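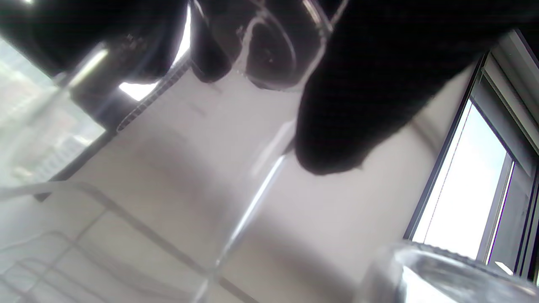 Pamgate replied: The posted schedule still lists glassware as the final unit. I would ask the course staff to reconsider. Transparent objects give poor depth readings, and students who meet them only in June will have no time to correct their collection habits.

Omach_Lab wrote:
The request is noted. The student project requires 1000 accepted demonstrations per team of 2, and the present order of units was set with that total in mind. Opaque items come first so that teams learn the handheld gripper on objects that are easy to track. Glass remains the last unit for the current term.

acuña_section wrote:
I must respectfully disagree with the staff position. Our section began glassware early, with permission, and our rejection rate did not rise. The difficulty lay in reflections near the window, and that is a matter of where a team works and at what hour. It can be taught in one session.

Paso wrote:
The grading rubric for the drying task needs clearer wording before any unit is moved. As written, it awards full credit when "the cloth reaches the interior of the vessel," and two graders may read that sentence differently. A green knit cloth bunched over the opening of a clear jar, with a wad of lighter fibers right where it meets the glass, would pass under one reading and fail under the other. I propose that the rubric name a depth, measured from the rim.

Pamgate replied: Agreed on the rubric. I would add that frayed cloths should be addressed as well. Loose fibers change the outline of the cloth from one demonstration to the next.
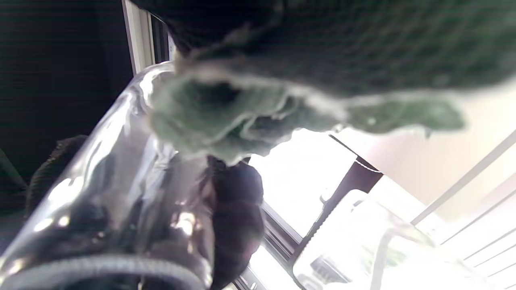 Omach_Lab wrote:
Revised wording for the drying task will be submitted to the section leads for review. Teams should continue to log each attempt under the existing rubric until then — including attempts they expect to be rejected. The knit gloves remain permitted for the person handling the jar, and any team that prefers bare hands must say so in its log. The shared archive now holds 2568 demonstrations across all sections, and mixed labeling would make these difficult to compare.

acuña_section wrote:
Will demonstrations recorded before the revision be graded again? Six of ours are under appeal.

Omach_Lab wrote:
Only those under appeal.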